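Tuesday, September 5, 2023

Thread, for the people who keep asking how robotics club is going. It's going. Direction to be determined.

2/ This year's project is a bartender. A lemonade bartender, because we're a school club and the form we turned in used the word "lemonade" four times to be safe. One arm, one table, one drink. We have until December to make it look like a reasonable thing to have built.

3/ The robot is called Sternness. There was a vote. I wanted Gruden. Gruden lost badly and is now the name of the shop vac.

4/ The task, in full: measure the juice, pour it in the glass, put a slice of lemon on top. A five-year-old can do this. A five-year-old also has two hands, two eyes and a lifetime of grabbing things that weren't theirs. Sternness has one arm and our code.

5/ Our first plan was to let it find everything on its own. Our second plan was painter's tape.

6/ I can't say enough good things about painter's tape. You cover the table in brown paper, lay out a grid, and suddenly "it kind of went over there" becomes "it went in the lower left cell," and you can put that in a spreadsheet. The lines aren't straight. We told the software where they are, crooked and all, and it has never complained, unlike several members of this club.

7/ The brown paper was meant to keep the table clean. It has a second career as our most accurate sensor. Every spill leaves a mark right where the pour went wrong. We spent a whole meeting trying to get that same information out of the log files. 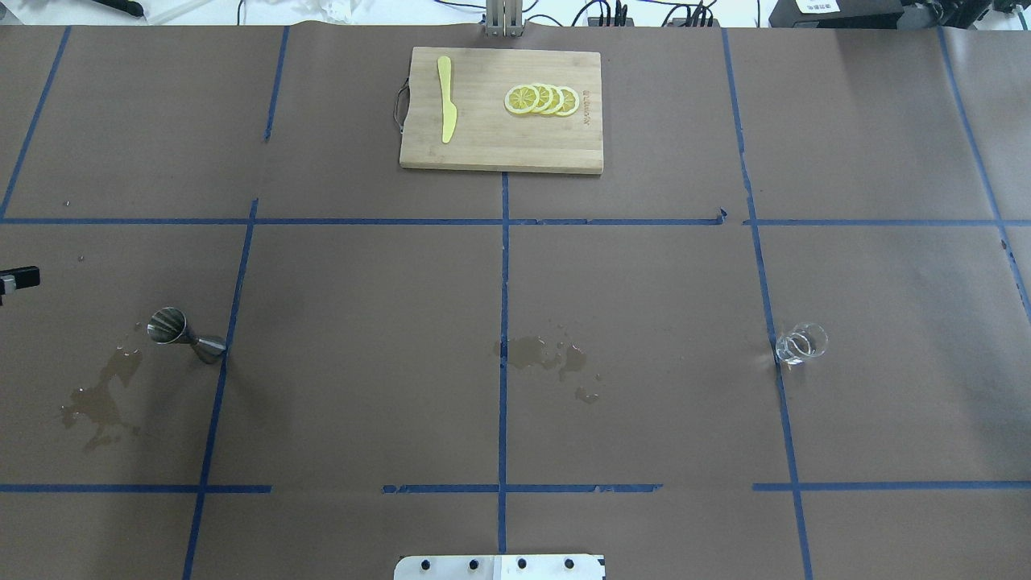 8/ The jigger is the hard part. If you've never looked closely at one, it's two metal cones stuck together at the pointy ends, so it's shiny, it's narrow in the middle and it's heavier on one side once you fill it. Three things our gripper has strong feelings about. Squeeze too low and it tips. Squeeze too high and it tips with more enthusiasm.

9/ Somebody suggested a measuring cup with a handle. We all agreed this was the smart choice and then kept using the jigger, out of spite.

10/ The glass is its own problem. The camera doesn't believe in clear glass. It sees the paper behind it and reports, with great confidence, that there's paper there. Correct! We fixed this by always starting the glass in the same spot and not asking the camera's opinion.

11/ Lemons, on the other hand: excellent. Bright yellow, easy to find, round. The robot isn't allowed to cut them. It's not allowed near anything sharper than a toy, and going by my first week on the slicing job, neither should I be.

12/ Slices need to be fanned out, by the way. Put them in a neat stack and the arm takes the whole stack. Technically a garnish. Hard to drink around.

13/ Score so far: 34 pours logged. "Success" means the juice ends up in the glass and the glass ends up standing. By that standard we have 4. If you drop the part about the glass standing, we look a lot better, and there's a motion to drop it.

14/ The budget is $300 for the year. A surprising amount has gone to lemons. Paper towels are a close second and gaining.

15/ For anyone comparing notes: the team from Dallitz is doing a robot that sorts socks. Dry socks. I think about that a lot — usually while holding a sponge.

16/ Next meeting we're slowing the wrist down by half, because right now it pours like it's late for something. We're also trying a rubber band on each finger of the gripper. That's the entire engineering plan. It's on the whiteboard with a box around it.

17/ If you have a spare jigger you don't love, we'd take it. Dents are fine. Dents might even help with the grip. Also still looking for somebody who can explain inverse kinematics without saying "simply."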